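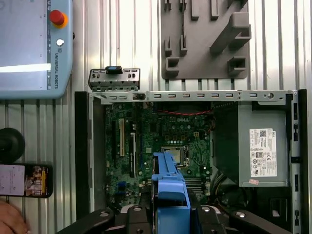

Wrist camera view over an open Dell desktop chassis, with the teach pendant at upper left.

Paltik Wrist Recorder, disassembly configuration

Product code PWR-D. Supplied by Loda.

The Paltik Wrist Recorder captures demonstrations for training manipulation policies. It records the wrist camera stream together with arm joint positions, tool pose and gripper opening, on one clock, and writes each attempt as a separate episode. The disassembly configuration adds the mount offsets and task templates used for desktop computers and similar enclosed equipment.

Intended use

The recorder is meant for sites that need to collect their own examples on their own parts. Typical tasks are removal and insertion of drive carriers, brackets, shrouds, memory modules and cable connectors. It does not train or run a policy. Episodes are exported for use with the customer's own training code.

Recording modes

Hand guiding: the operator moves the arm in freedrive and opens or closes the gripper from a foot switch. Suitable for slow tasks with contact.

Remote: the operator drives the arm from a second arm or a 6-axis input device. Preferred where hands would otherwise cover the part.

Replay: a stored path is run again with a small offset at the start point. Use this mode to add variation after a clean set of demonstrations exists.

Modes can be mixed within one dataset. The mode is stored with each episode and can be used as a filter at export.

What is stored

Each episode folder holds the video, a table of arm and gripper states, a task label, an outcome label and the operator code. Outcome is entered by the operator at the end of the attempt: complete, partial or failed. Failed episodes are kept by default. To discard one, hold the episode button for 2 seconds before the next start.

Internal storage holds more than 1000 episodes at default settings. The amber lamp comes on at 93 percent full, and a new session cannot be opened until episodes have been moved off the unit. A session already open can be finished.

Camera placement

The camera bracket clamps to the tool flange. The gripper fingers should be visible along the lower edge of the image, with the working area in front of them. Check the view at the lowest point of the task as well as at the start, since a carrier or shroud held in the gripper can hide the slot it is meant to enter. If it does, move the camera to the second hole pattern and run the offset routine again.

Bare metal work surfaces and chassis rails reflect overhead lamps. Fix the exposure before a session and leave it fixed. Automatic exposure is available but is not recommended for disassembly work.

Compatibility

The recorder reads arm state over the network and needs a free Ethernet port on the controller. Ask Loda for the current list of supported arms and controller software versions. The recorder has no safety function. The emergency stop and all limits remain those of the arm, and the pendant must stay within reach of the operator.

Supplied items

Recorder unit, wrist camera with bracket, camera cable, foot switch, power supply, calibration plate, printed quick start sheet. Input devices for remote mode are ordered separately.

Notes from installation

Van Acker uses the disassembly configuration at its refurbishing site in Skesteria. Hanna Michalski, who set up the cell, advises naming tasks by part and direction ("carrier out", "carrier in") before the first session. Labels can be edited later, but only one episode at a time.

Ordering and support

Quotes are prepared on request. State the arm model, gripper model and flange pattern. Technical questions go to Bożena Krawczyk at the Loda support desk. Page revised 13 August 2018.

Search products
Enter keyword or code
Go

Related items
Paltik Foot Switch, spare
Paltik Camera Cable, long
Calibration Plate for Wrist Cameras
Wrist Recorder, bin picking configuration
Episode Export Tool, user guide
Input Device Mount for Remote Mode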